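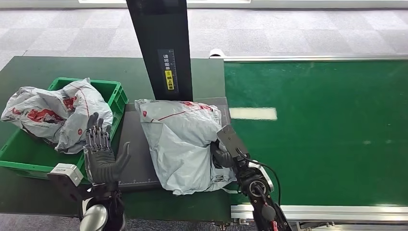
9 November 2022

Up at 7 to let the plumber in. He had the bathroom tap off and back on again before I had finished my tea, and charged me less than he said he would. The hot still takes a while to come through but the drip has stopped.

Walked into Merkham for the post office and the chemist. The post office had a queue out of the door so I did the chemist first, then bought stamps, and came back along the river. The path is bad past the second gate. I went in over my boot and had to wring the sock out on the bench. The allotments look finished for the year apart from Macarena Daza's, where there are still leeks and a row of chard. She was there, tying up raspberry canes. She gave me a bag of the small onions and asked if I would have her seed potatoes in my shed again in January, as hers lets the frost in. I said yes.

Soup for lunch. Two of the onions went in it.

Afternoon on the family papers. I have now got through the second of the boxes from Aunt Dorothy's and there is less in it than I hoped. Mostly rent receipts and a lot of Christmas cards with only first names. At the bottom was the little black account book from the years at Cisternas. The last page is added up in pencil to 1355, with no word of what it was 1355 of. Further back there is an entry of 797 against the name Damilus, crossed through and then written in again underneath. I do not know if Damilus was a man or a shop. I wrote to Ottmar Eichhorn, as his grandfather kept the books there for a time, and asked if the name means anything to him. He is usually slow to answer.

The ink in that book is going brown and the spine has split. I have put it in tissue in the top drawer and will copy the pages out by hand a few at a time. I did four this evening before my eyes got tired. My aunt made her sevens with a bar through them and I had been reading some of them as fours, so the sums in my notes from last week will have to be done again.

Telephoned Ruth after supper. The boys both have colds. She thinks they will come on the Saturday train and not the Friday, and wants to know if the camp bed still has its mattress. I looked and it does, but it smells of the loft. Hung it over the banister with the landing window open.

Rain started at nine and is heavy now. Brought the window in to a crack. Must remember bin bags, a new bulb for the porch, and to ring Dorent about the coal before they shut for the week.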